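### 3. Wash Carrier and Its Effect on Gloss Coat Integrity

#### 3.1 Materials and panel preparation

Test panels were cut from injection-molded polystyrene sheet of the kind supplied with the Nurwood line of armor kits. Each panel carried one raised panel line, one recessed panel line, and a row of molded rivets, so that capillary flow could be compared across the features a builder would normally treat. Panels were washed in dish soap, rinsed, and left to dry overnight before priming.

All panels received the same gray primer, followed by two coats of acrylic base color. The gloss coat was then varied. One group was sprayed with Clesalus acrylic gloss, one with Jansen lacquer gloss, and one was left without any clear coat as a control. Decals from a single sheet were applied to every panel over the gloss (or, for the control, over bare color) and sealed with a second pass of the same product. Control decals were not sealed.

Cure time between the last gloss coat and the first wash was either 12 or 53 hours. The shorter period corresponds to leaving a kit overnight, and the longer one to the weekend wait that several paint makers suggest in general terms.

#### 3.2 Wash application

Three carriers were compared: enamel thinned with odorless mineral spirits, artist's oil thinned with the same spirits, and a water-based acrylic wash used as sold. The pigment was a dark brown in each case. No attempt was made to match the three shades exactly – the enamel dried slightly warmer – and shade was therefore left out of the scoring.

Washes were laid with a size 0 brush touched to one end of the recessed line and allowed to travel without further contact. Excess was removed after the surface had gone dull, using a cotton swab dampened with the appropriate thinner. Swab strokes were made in one direction only and the swab was replaced between panels. Panels that showed visible color transfer on the swab were marked as failed and were not cleaned further.
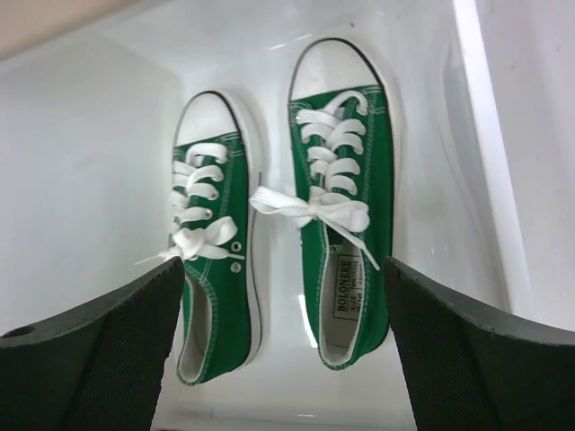
Scoring was done under a fixed desk lamp at a low angle, which makes small changes in sheen easier to see. A panel passed if the gloss coat kept an even reflection along both sides of the line and if no decal edge had lifted. Partial dulling was recorded separately. The full set came to 1,049 scored line segments, as each panel line was divided into short lengths and judged piece by piece.

#### 3.3 Results

The lacquer gloss resisted all carriers at both cure times. Dulling was limited to segments where the clear coat had been sprayed too dry and had a pebbled texture, and here the damage is better attributed to pigment caught in the texture than to solvent attack.

The acrylic gloss behaved differently. At 12 hours, mineral spirits softened the coat near the recessed line, and repeated swabbing exposed base color on the rivet heads. At 53 hours the same treatment left the coat intact, although some segments lost sheen and needed a light respray before the matte coat. Oil and enamel gave similar results, which is expected given the shared thinner. Oil stayed workable for longer and tended to receive more swab strokes per panel, and this may account for the few extra failures in that group.

The water-based wash did no measurable harm to either clear coat. It was, however, the least satisfactory in flow. On several panels it stopped short of the end of the recessed line and left a tide mark that could not be removed once dry (see Fig. 3).

**Figure 3.** Share of line segments passing, by carrier and cure time, for the acrylic gloss group. Lacquer results are omitted from the plot and are given in the text.

Control panels without gloss stained heavily under every carrier. Decal film lifted at the corners in most of these cases.

#### 3.4 Limits of the test

Flat panels do not reproduce the handling a kit receives during assembly. Skin oil and flexing at joints were not modeled, and a hull with snap-fit parts can crack along stressed edges when spirits pool inside. A batch of Nendton sprue offcuts has been set aside for that purpose, with the parts to be held under light bending load while the wash dries. Room humidity was not controlled, and the acrylic gloss in particular may cure more slowly in damp conditions than the times used here would suggest.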